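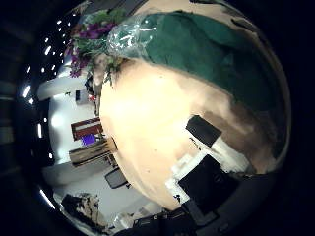
Can I wash a Treloar drape cloth in a regular washing machine?

Cold water and a gentle cycle are fine for every color we sell. Wash the dark ones by themselves the first time, hang them up to dry, and iron on the back while they are still a little damp.

Treloar Drape Cloths
By Bristow Display & Table

Deep green is the color we get the most excited about in the shop, and we'll happily talk your ear off about it. Put purple flowers next to it, with plenty of leaves left on the stems, and you have a table people walk over to look at. It has enough blue in the folds to keep it from going muddy under ceiling lights, and against a pale beige or cream surface it looks rich without looking like the holidays. (We sell a lot of it in February, so there you go!)

The Treloar is a plain cloth with a good drape. There's no print, no fringe and no shine. You can spread it flat, bunch it up, run it across one end of a table or let it fall over the side, and it keeps the folds you put in it. That last part is what took us so long to get right. Our early samples either stood up like cardboard or slid straight onto the floor, and Tiziana Bianchini, who cuts and hems all our cloths, sent them back until she had a weave she could push into a fold with one hand.

What people use it for

Flower tables, mostly. Craft fairs, memorial tables, school open houses, the counter at a small shop, a sideboard at home when company is coming. It also makes a nice soft base for pottery or jewelry, and one customer photographs bread on hers. We love hearing about the odd ones, so please write in.

Sizes

All Treloar cloths are 45 inches wide. Lengths are listed below. We hem all the way around, with a narrow double-turned edge that lies flat.

Runner: 45 x 36 inches
Half table: 45 x 54 inches
Full table: 45 x 90 inches
Long drape: 45 x 120 inches

If you're stuck between two, get the longer one. Folds eat up more cloth than you'd think, and a loose, generous heap of fabric almost always looks better than one pulled tight. The half table is the one to get for a single bouquet.

Colors

There are 14 colors at the moment. Deep green, moss, slate, ink, plum, brick, rust, mustard, oat, sand, chalk, rose, smoke and black. Plum and deep green are made in the biggest batches and are nearly always on the shelf. Mustard comes and goes. Colors can shift a touch from one batch to the next, so if you need several pieces to match, order them together and put a note on the order. We'll cut them from the same roll.

Brodie Fairweather keeps the swatch cards up to date and will mail you up to four colors for free. Do ask for swatches if you're matching a wall or a painted board, or if the room has strong white lighting. Screens are hopeless with greens.

Setting up with flowers

Lay the cloth first and the flowers last. Shake it out, drop it where you want it, and then pinch and push the folds from the middle toward the edge. A broad curve along the front looks softer than a straight line and hides the hem too. Leave part of the table bare! A pale surface next to a dark cloth does half the work for you.

For a loose bouquet, let some of the stems and leaves hang past the edge of the cloth. Magenta and purple blossoms stand out best on deep green, slate or oat. White flowers are lovely on plum. Red on deep green is where it starts to look like December, though plenty of people want exactly that.

Keep florist's wrap and clear bags in a box under the table while you work -- crumpled plastic picks up every light in the room, and it's easy to stop noticing it. Fresh stems should be patted dry before they go down on the cloth. Pollen should be lifted off with sticky tape. Don't rub it.

Care

Machine wash cold, gentle cycle. No bleach and no fabric softener, which makes the cloth slippery. Line dry. Warm iron on the back. For storage, roll it around a cardboard tube if you have one, or fold it loosely with the good side in. A cloth that has been folded hard all winter will want a bit of steam before it looks its best.

Candle wax: let it harden, scrape with a dull knife, then iron between two sheets of brown paper. Wine: cold water right away, then wash.

Good to have with it

Brustdale table clips hold a long drape on a slippery top, and they tuck under the edge where they don't show. They fit tops up to an inch and a half thick. Sets of four.

Sukby bud holders are small weighted stands for one or two stems. They're low enough to hide behind a fold, and they keep a heavy bloom from rolling onto its face. Not for water.

Both ship in the same package as your cloth at no extra postage.

From customers

"I bought the deep green for our spring sale table and then bought it again, because my sister kept the first one. Washed it maybe six times and the color is still good." -- Mereana Hinds

"Wish it came wider. We have big round tables at the hall and have to use two. The two do look nice overlapped, I will say that." -- Warrick Ormsby

Wider cloth is something we're asked for a lot. The loom we use won't go past 45 inches, so for round tables two half-table cloths crossed in the middle is our best suggestion for now, in the same color or in two neighbors like moss and deep green.

Ordering and returns

Cloths are cut to order and go out within three working days. Unwashed cloths can come back within 30 days for a refund or a swap. Bristow has been hemming cloths in the same building since 2000, and old customers are welcome to send theirs in for a hem repair, which we do for the cost of the postage. For large orders or a cut length that isn't listed, write to Vaughan Bright through the contact page and tell him the size of the table and the color.

Page updated 2026-08-17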